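Home Reports Kit Opinion Archive Contact

An afternoon at the Travstead lab: blocks, planners and a lot of plaster

25th August, by the Reports desk

Filed under: Visits & Open Days / Robot software

Travstead opened its doors to the trade last week and I went along to see Skernis, the planning and control package that its makers, Drestano, have been promising since the spring.

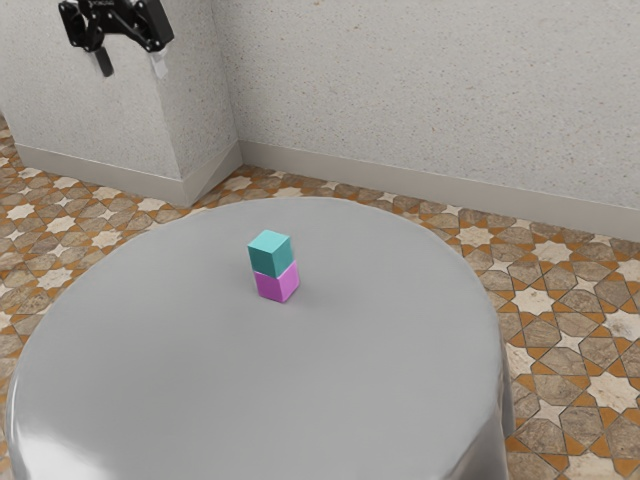

Stacking is the wrong test altogether, according to Ravi, a reader who wrote in when I mentioned I was going. Any planner can put one cube on another if the simulator hands it the exact position of both, he argues, and he would sooner see one that notices when it has gone wrong. I took that complaint with me and it turned out to be a useful thing to have in my pocket.

The visit began with slides, as they do. Drestano's pitch is that Skernis joins three jobs which most people buy or build separately: working out where things are, deciding on an order of moves, and driving the arm through them. The presenter used the word "seamless" early and often. The coffee was decent.

After that we were taken to the simulation room, which is a row of desks with screens. Most of the work is done there, on rendered rooms with a round table and coloured blocks. The magenta and teal pair had a test suite to itself. The rooms change from run to run, with different floors, different walls and different light, so that the vision side can't get lazy and learn one background. I have no quarrel with that. A heavily patterned tile floor is a fair thing to throw at a detector that is meant to be looking for small cubes, and a plain grey table is a kind one. I asked whether the table ever got the tiles. It does not, yet. That is planned for September.

The figure on the slide was 823 runs of the two-block task with 13 failures. It sounds good and it may be good. But a success, in their scoring, means the top block is resting on the bottom one when the clock stops. It needn't be square. A stack with the upper block shifted and turned a bit counts the same as a perfect one, which is fine for two blocks and starts to matter at three or four, because the error is carried up the tower. When I asked for the spread of offsets I was told they log it but don't report it. I would report it.

I also asked Ravi's question. Where does the planner get its block positions from? The answer took a while to arrive. In the headline figure, they come straight from the simulator. There is a second set of runs where the positions come from the camera view through a perception module called Ban, and on those the team would only say that the numbers were "coming along". So the integrated package was being sold to us on a result with one of its three parts switched off. I don't think anybody was trying to hide it, but it wasn't on the slide.

The best part of the day was the log viewer. You can scrub back through a run and see, at each step, what the planner believed, what it asked the controller to do and what the controller did about it. We watched one of the failures that way. The planner had marked the top block as placed the moment the fingers opened, and had already moved on to backing the arm away while the block was still settling. It never checked again. Anyone who has debugged this sort of thing by printing numbers to a terminal will see why a few of us stood there longer than we were supposed to. If Drestano sold the viewer on its own I would be recommending it now.

Replanning was less convincing. The demonstration had an operator nudge a block in the simulator halfway through a move. The arm stopped, thought for 11 seconds and carried on with a new path. On the next try it stopped and stayed stopped, and the session was restarted. We were told that the time is mostly spent checking for collisions against the whole room, walls included. That seems a lot of effort to spend on a wall the arm isn't going near — and a setting to limit it exists, though it is off by default.

There were 4 of us left by the time the questions finished. Nobody from Drestano would give a price, or say how much of this had been run on a physical arm beyond "early trials". I asked to see a recording of one and was told to put it in an email, so I have.

Practical notes for anyone going to the next session: the car park is small, the signs send you to the wrong entrance, and it is worth asking for the log viewer at the start, before the slides have eaten the time.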